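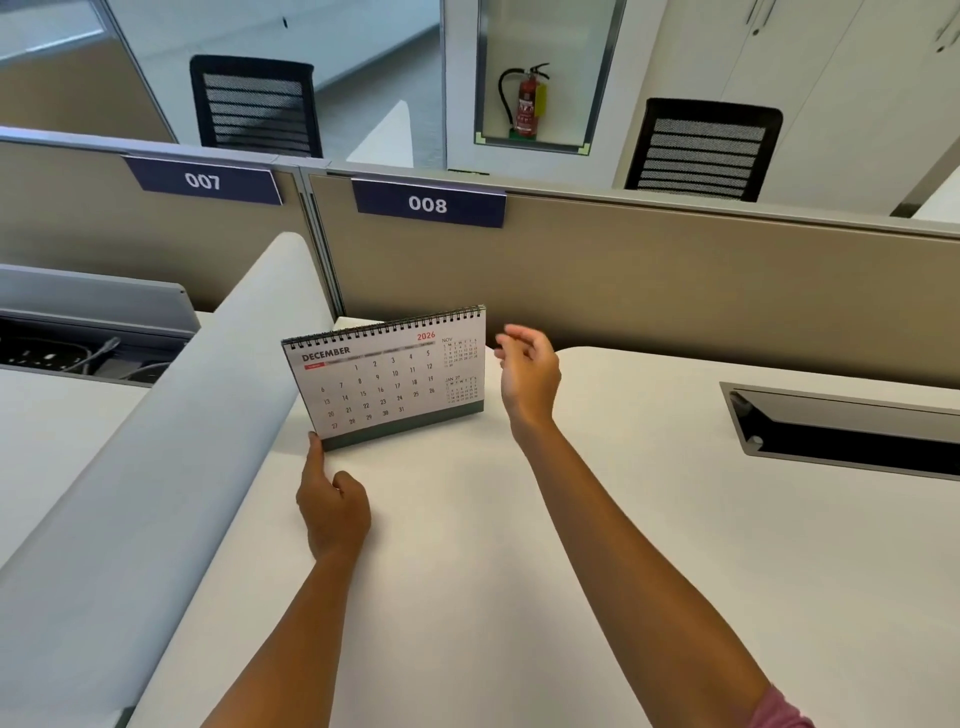

A December page, two hands and a cleared stretch of desk: squaring up a spiral-bound calendar remains easier for people than for machines.

The Calendar Problem

Office and household chores are usually ranked by how much people dislike them. Engineers rank them by contact. Vacuuming a floor involves almost none that matters, and machines have done it for years. Turning a page on a wire-bound desk calendar involves a great deal, and no product on sale does it reliably.

Stivmont, a small automation firm that builds arms for light assembly, put the calendar on its internal chore list in February. The list has 33 entries. It includes wiping a counter, loading a cutlery tray, folding a hand towel and straightening what the company calls "desk furniture." Each entry is run on a bench with two arms and scored pass or fail, with no partial credit. A dropped object is a fail. So is one left upright but facing the wrong way.

The physics is modest. A desk calendar is a light triangular stand with paper hung from a coil. Push low on one corner and the stand pivots. Push high and it tips. A person solves this with two hands, one steadying a lower corner while the other comes in from the side, and corrects by feel before the base has slid very far. A controller has to estimate friction between base and desktop, which it cannot see, and must do so again on every new surface.

Stivmont's software, called Pusunau, handles the straightening task well on a matte desk. Over 800 trials it passed all but 7. On glossy laminate the stand skated ahead of the fingertip, and the team stopped counting after a short series. The page turn is worse. Paper hung on small coils catches, and the pull needed to free it is close to the pull that tears it. Fingertip sensors can register the difference, but the arm reacts too late to use it.

Rigid parts are a different matter. At Zenden, a shop that packs metal fittings, 6 arms running the same software have sorted and boxed on the evening shift since the spring. Every fitting is a known weight, every bin is bolted down, and the lighting does not change. The arms are slower than an experienced packer by the piece and make up the gap by not stopping. Zenden still keeps people on one job, closing the cardboard inserts, which flex.

Homes and offices offer few bolted bins. A desk carries cables, dividers, slots cut into the surface and whatever was left on it the night before. Cervantes, a rival group working on household machines, has taken the other route and trains on recordings of people doing chores at ordinary speed. Its towel folding is better than Stivmont's. Its cutlery loading is not, and the group has published no figures for paper.

Cost is the remaining variable. Two arms, a base and the sensing needed for delicate contact come to far more than a year of tidying is worth in most offices. Stivmont expects to sell to laboratories and parts rooms first, where the objects are few and the layout is fixed. The calendar will stay on the list. The next round of trials adds a softer fingertip pad and a slower approach from the side - the page turn will be attempted only after the stand can be held still on laminate.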